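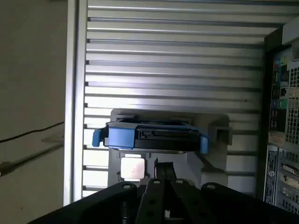 Ticket: Open day demo, disassembly cell
Opened by: visitor program desk, Skarnus
Product: Plater cell controller, Serix gripper fingers
Priority: normal
Status: resolved, left open for comments

Original message

Hello again, and thank you for being so patient with us the last time we wrote. We are getting the disassembly cell ready for our open day on 31 May 2024, and I would love some help before the doors open, if anybody on your side has a quiet hour.

The demo is the same one we showed in January, when the people from Osei came over and stayed well past lunch. Two arms work on an old desktop tower. The processor comes out, the memory comes out, the hard drive comes out in its carrier, and everything gets parked in the gray printed fixture beside the case. Visitors adore it. I think it is because most of them have had a computer like that under a desk at some point, and they lean in and start telling each other what the parts are called (not always correctly, but with great confidence!).

Our trouble is with the hard drive. On a bad run the arm brings the drive over to the upright slot holder, starts down, touches the edge and stops with "contact before target." The controller then sits there waiting for someone to press resume, and the guide has to keep talking. Our guides are very good at talking, but there is a limit.

We ran the full cycle 100 times over the last stretch of rehearsals and had the stop on 32 of them. That is far too often for a room full of people. The processor step never gave us any trouble, and neither did anything else on the small-parts side of the fixture.

What we have tried so far:

Restarted the controller. No change.
Cleaned the finger pads. No change that I could see, though they did need it.
Slowed the last part of the move down to half. Fewer stops, but the drive still touched the holder, you could hear it.
Swapped in a different drive of the same size. Same result.

I have attached the log from the rehearsals and I am happy to run anything you like.

Reply from support

Thanks for such a full write-up, it saves a lot of back and forth. I read through the log and the stops are all at the same height, just where the lower edge of the drive would meet the mouth of the holder. To me that says the drive is sitting at a slight angle in the fingers before it ever gets there. Could you look at two things for me?

First, where do the fingers close on the drive? If they take it close to one end, the weight of the other end will let it droop a little.

Second, has the fixture been moved since the slot position was taught? Even a small turn matters more for the tall holder than it does for the flat pockets, so a processor step that works fine doesn't rule it out.

Visitor desk

Well, I have a slightly red face about the second one. The fixture was lifted off the bench when we cleaned up after the January visit, and put back by eye. We had only retaught the processor pocket, since that was the one that looked off.

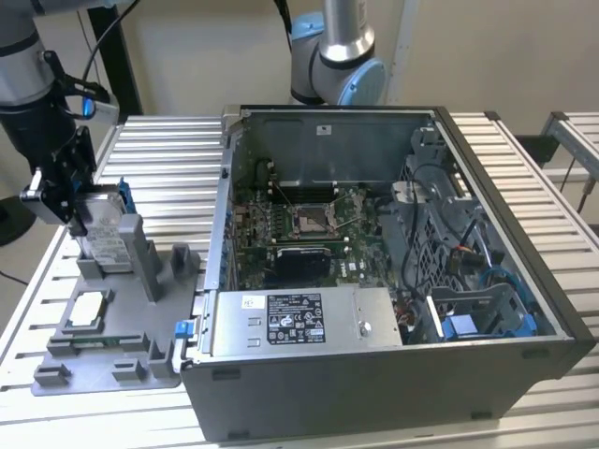 On the first question, I watched several pickups from close by, with the guarding set up the way we have it for staff. The grip looks a bit off center to me, toward the end with the blue tab. I would not swear to it. The drive seems to hang level when it leaves the case and then looks a hair tilted by the time it gets over to the fixture, but that may be my eyes after a long afternoon.

Reply from support

Your eyes are probably fine. Please do these in order, and let me know how you get on:

1. Put the fixture back against its stops and bolt it down.
2. Reteach the slot position with a drive in the fingers. Teaching it with empty fingers will hide the tilt.
3. Move the grip point toward the middle of the drive.
4. Set the pause above the holder to 1000 ms so any swing dies away before the final move down.
5. Put the speed back to normal and run it without stopping.

Visitor desk

Done, all five! It took us most of the morning, largely because the bolts for the fixture had wandered into a drawer with the spare Serix fingers and we went looking everywhere else first. After that we ran 72 cycles with no stop at all, and I could not hear the drive touch the holder on any of the ones I stood next to.

The pause above the holder turned out to be a nice thing to have for the tour as well. The guide says "and now watch the drive," everyone goes quiet, and down it goes. We would like to keep it even if you tell us it could be shorter.

One small question while I have you. Is there a way to make the resume prompt show up on the guide's tablet as well as on the main screen? The main screen is behind the bench, and walking around to it in front of a crowd is a little awkward.

Reply from support

Glad to hear it, and do keep the pause. For the tablet, open Displays in the Plater settings, pick the tablet and turn on "operator prompts." You will need to sign in again on the tablet afterward. I'll mark this one resolved and leave it open for comments until your open day is over.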